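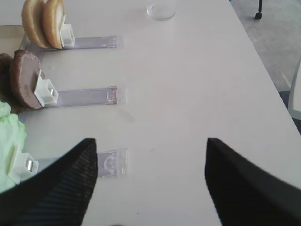

How do I keep a loaf of bread good for several days without drying it or getting mould on it?
Keep it at room temperature, cut side down on a board, with a clean cotton cloth over it, and put into the freezer on the first day whatever you will not eat in three days.

This is the short answer. The longer one depends on the bread, on your kitchen and also a little on the season, so I will write down what I do at home with each kind.

Bread with a hard crust

A crusty loaf wants some air. If you close it in a plastic bag, the moisture goes from the inside to the crust, and next morning the crust is like leather. Paper is better, or a bread bin with small holes. I have an old enamel bin from Moltano and I leave the lid open by the width of a finger. Crumbs at the bottom are the usual place where mould begins, so once a week I empty the bin, wipe it with one spoon of vinegar in a cup of water, and let it dry completely before the bread goes back.

Please do not keep bread in the fridge. It does not go mouldy so fast there, that is true, but it becomes stale much faster than on the shelf. The fridge is only good for bread which you will toast anyway.

Soft bread and buns

Soft buns have the opposite problem. They have almost no crust to protect them and they dry in one afternoon, so here a closed bag or a tin is correct. Press the air out with your hand before you close it. If the buns are still warm from the oven, wait until they are cold, also in the middle, otherwise you will find water drops inside the bag.

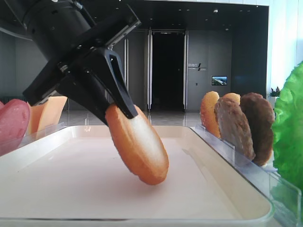

For the same reason I slice buns only when I need them. A cut bun has two dry sides after an hour. If you must cut them earlier, for a birthday or for school lunches, put the halves together again like they were and cover them with a cloth which you have made a little damp and then squeezed very well.

Freezing in slices

A whole frozen loaf needs half a day to thaw, and most of us do not remember it in time. Slice first, then freeze. Lay the slices on a tray so that they do not touch, freeze them for one hour, and only then put them together in a bag. They will not stick to each other and you can take two for breakfast and leave the rest. Write the date on the bag. I find frozen bread best in the first weeks; later it takes the smell of the freezer, especially when there is fish in the next drawer.

Frozen slices can go directly into the toaster. Buns I put on the rack of a warm oven for a few minutes, after I sprinkled them with a few drops of water. 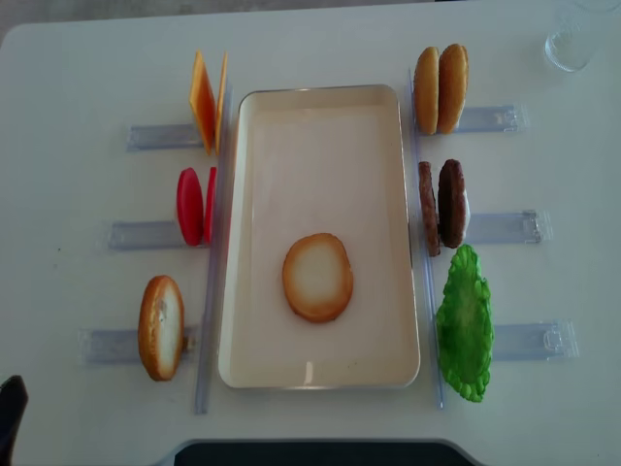 Making sandwiches for many people is easier when the bread is laid out first and everything else comes after. I put all the bottom halves down, then I go along with the butter, then with cheese, then with lettuce, and the tops come last. Lettuce must be really dry, so turn it in a towel and shake it. A pale tray with rounded corners, like the one in the photo with one round slice on it, is pleasant for this work: you see every crumb on it, and the cloth goes easily through a corner that is round. In my metal tray the corners are sharp and I need an old toothbrush for them. Butter right to the edge of the bread – it keeps the wet things away from the crumb – and add tomato only at the last moment.

Stale bread

Bread which is hard but has no mould is still good for many things. Grate it and keep the crumbs in a jar, but dry them first in the oven or they will spoil. Cubes with oil and garlic can go into soup. In December I save the ends of white loaves in the freezer for the stuffing.

When there is mould on a soft bread, throw the whole of it away, also the slices that look clean. With sliced bread in a bag do not smell it to check. Wash the bread bin afterwards with hot water.

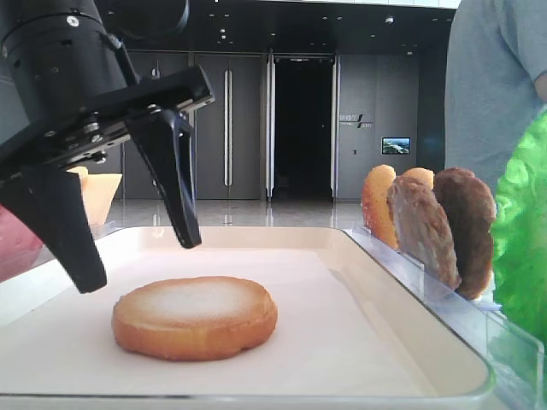 Wulberg, 12 May 2026

Several readers have written after the last page to ask which knife is best for fresh bread. I use a long one with teeth, from Hughes, and I have had it for seven years. Any similar knife will do if you let it move forward and back without pressing. For a very soft loaf, turn it on its side and begin from the bottom crust, and it will not collapse under your hand.

One reader also asked about wooden boards. Wash them on both sides, even if you used only one, and dry them standing. A board that is wet on one side will bend. Once in a while I rub mine with coarse salt and half a lemon, then rinse it with cold water.

The next page will be on jam jars and how to take off the old labels.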